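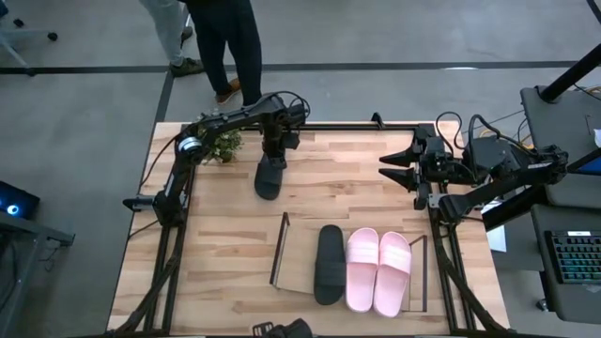
Two-arm work table, left arm with a black slide sandal, right gripper open.

Nallmont Table Cell T2 - safe working set for two-arm handling tables
Article number 355-T2

The T2 set is made for laboratories, schools and small workshops where two robot arms are mounted at opposite sides of one table and where persons are often standing near it. It contains the parts and the papers that you need for bringing such a table in good order before the first run, and for keeping it in good order afterwards. The arms themselves are not included. The set fits to most light arms which are fixed on a metal frame.

Many of our customers ask first for the norms. The general standards for industrial robots are ISO 10218-1 and ISO 10218-2, and for work where people and robots share the space there is the technical specification ISO/TS 15066. Our set does not replace them and it does not make a cell conform by itself. The risk assessment remains the duty of the one who puts the cell together. We deliver a workbook in which this assessment can be written step by step, with the columns already prepared.

What is in the set

- Floor marking tape, black or yellow, 50 mm wide, one roll
- Emergency stop box with 2 buttons and cable, for mounting at opposite sides of the frame
- Cable holders with hook and loop band, bag of 9
- Workbook for risk assessment, 224 pages, ring bound
- Daily check card, laminated, for hanging at the frame
- Door sign "Arms may move without warning"

Where people stand

Mark on the floor the line behind which visitors stay when the arms have power. The line has to be outside of the full reach of both arms, with the longest gripper and the largest object counted in. A shoe or a box held at its end makes the arm longer, and this is forgotten very often. Closed shoes are required for everybody at the table. A colleague who must come up to the table edge during a run first agrees it with the operator, and the operator reduces the speed or stops the arms.

Chairs with castors should be kept out of the walking way behind the operator. The same is valid for bags.

The table top

Put on the table only what the task needs. For sorting and pairing tasks, such as slippers or sandals, we recommend a low divider so that the objects stay in one area and the arms do not have to search at the edges. The divider should be light and should give way when a gripper touches it. Thin metal stands are allowed, but the ends must not be sharp.

Decoration, cups and plants belong on another table. If something of this kind has to stay on the top for the task, write it in the workbook as a part of the cell, with its position.

Grippers with pointed fingers

A pointed finger concentrates the force on a small surface. Please treat it as a separate point in the assessment, also when the arm is sold as collaborative. In teaching mode keep the hand away from the space between the fingers and do not take an object out of a closed gripper. Let the operator open it, then wait until the arm is standing still.

With two arms there is one more case to consider, that one arm is carrying and the other is waiting. The waiting arm still has power. It should be parked in a position which is written down, so that a person coming new to the table can see if it is where it should be.

Cables

Loops above the arm must be long enough for the full turn of each joint, and not so long that they catch the other arm. Move each arm slowly through its range and look at the cables only, not at the gripper. Fix with the holders from the set. Do not use wire.

Operator place

The keyboard and the screen should be reachable without bending over the frame. One stop button has to be in reach of the hand that is not typing. Loose paper near the arm base is to be removed before start.

Delivery and service

The set is delivered from our store in Grurnau in one carton. The workbook is available in English, German and Portuguese, the Portuguese edition is done by our partner office in Calado. Single items can be ordered later with the same article number and the name of the item. For frames of the Atine series please ask for the narrow bracket, it is without extra cost.

Page last revised 2018-11-16

Related items
Atine frame, black, with wooden top
Narrow bracket for stop box
Spare check cards, pack
Low divider with stands
Floor marking tape, single roll

Nallmont - Contact - Terms of delivery - Copyright Nallmont - Back to top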